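## Preguntas frecuentes: brazos robóticos y tareas domésticas

**¿Puede un brazo recoger la mesa sin ayuda?**

En parte. Con una taza, su platillo y poco más sobre el tablero, el problema es de agarre y de orden de los movimientos. Con la mesa llena, la planificación se complica mucho.

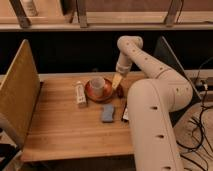 *Prina Derneck*

**¿Qué tasa de éxito es razonable?**

En la última serie de Gradum, hecha en junio, se completaron 19 de 26 intentos de retirar la taza. De los fallidos, 4 fueron por mal agarre y 2 por vuelco; el resto se detuvo por tiempo.

**¿Por qué cuesta tanto una taza?**

El borde es estrecho y la pieza pesa poco. Un error pequeño al bajar la pinza la desplaza sobre el platillo. Además, una superficie metálica o brillante produce reflejos que empeoran la estimación de profundidad.

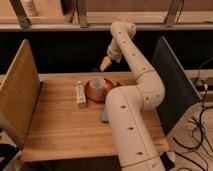 La altura de aproximación también influye. Si la pinza baja desde muy arriba, el recorrido es más largo y se acumula error; si entra baja, puede golpear los objetos vecinos.

**¿Y fregar?**

Todavía no de forma fiable. La esponja se deforma y exige control de fuerza. Mota, nuestro módulo de contacto, regula la presión en superficies planas, pero no en el interior de una taza.

**¿Sirve ya para un taller?**

Para piezas rígidas en posición conocida, sí. Para objetos variados, se recomienda supervisión.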